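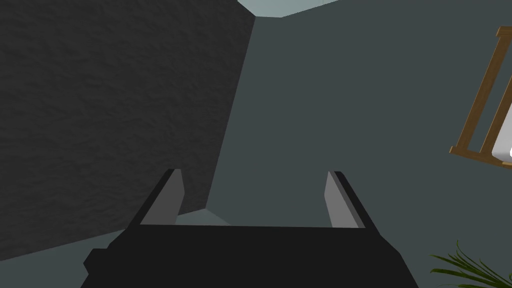

Wrist view from the simulator, gripper open, plant at bottom right.

To: the lab equipment list
Date: October 26, 2025
Subject: Re: second arm or more compute?

On the budget thread, the poster from the Humbridge side wrote:

> We have money for one large item before the year closes. Kalov have
> quoted for a second arm with the same parallel gripper, delivery in 7
> weeks. Do we really need it? Most of what I see on the list is
> simulator work, and a second arm would sit under a cover. Could the
> money go on graphics cards and storage instead?

I would split it, and put the larger part into compute. The one arm we have is booked for 2 mornings a week at most. The queue for rendering is a different matter. The last batch on Trarkenum was 300 episodes and it held up everyone else's jobs until it finished.

Storage should come first. We keep the wrist view for every episode, and the old disks are close to full. Neves can supply the same model we bought last time, which saves us learning a new set of faults. Please ask them for a price with and without the rack rails, as the last quote left those off and we paid for them separately.

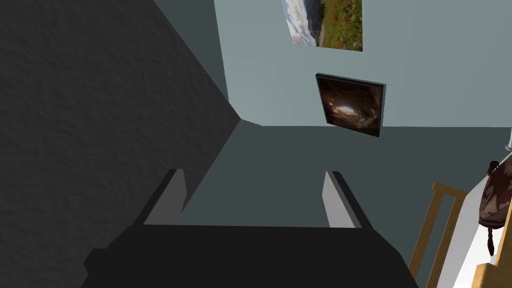 Room models are the line missing from the draft budget. At the moment we have a small set and they get used over and over. The ones with more in them are worth paying for: a patterned lampshade, a slatted chair back and a couple of pictures on the wall give the vision side something to work with, where a bare corner gives it very little. I have put down 200 pounds a room in the spreadsheet – change it if you have a better figure.

As for the second arm, I would ask Kalov whether the quote can be held into November. If they say no, let it go. We do need spare finger pads for the arm we have, and those can come out of consumables.

Could the Humbridge side send me their expected hours on the cluster? I can't finish the compute line without them.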